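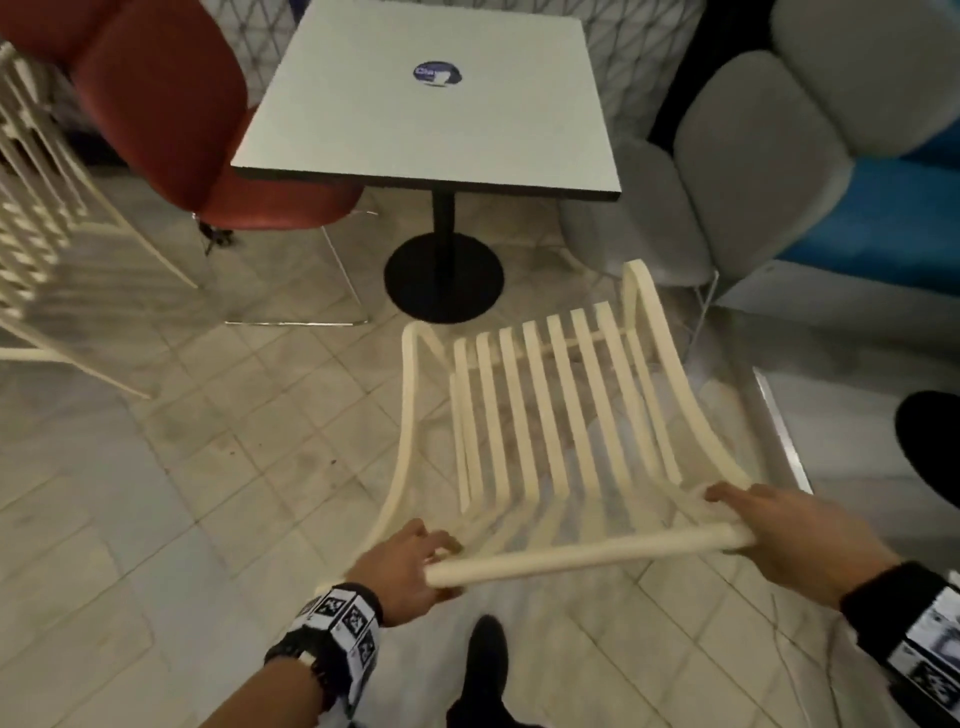 Started by backpost_benny, November, 7:40 PM

Skollen vs Wevel, Trotano Cup quarterfinal: predictions thread

Cup night at Dovhaniuk Park, and I can't wait! Skollen have scored first in every home game this season, and Wevel only know how to attack (bless them). I'm going 3-1 Skollen, with a goal inside the first 18 minutes. Small bet placed on over 2.5 goals too. What's everybody got?

cornerflagkate wrote:
Love the optimism, but 3-1? Wevel pressed us off the park last month and we barely got out of our own half. 1-1, then Wevel on penalties. I'd leave the match winner alone and take both teams to score.

backpost_benny wrote:
We had two center backs out that night! Both are back. Totally different team.

oldnorthstand wrote:
Attendance last round was 2,057 and it sounded like five times that. If we get past 2,000 again the noise alone is worth a goal. 2-0.

wevel_away_end wrote:
Visitor here, be nice :) Your left side is wide open after halftime and our winger lives for that. 1-2, winner in the 56th minute. I've got it written down.

cornerflagkate wrote:
See, Benny, even the away fans went lower than you.

backpost_benny wrote:
Fine, I'll come down to 3-2 — but I'm keeping the early goal. Anyone know if the east gate opens early again? I want my usual spot by the tunnel.

oldnorthstand wrote:
East gate's open an hour before kickoff. See you there!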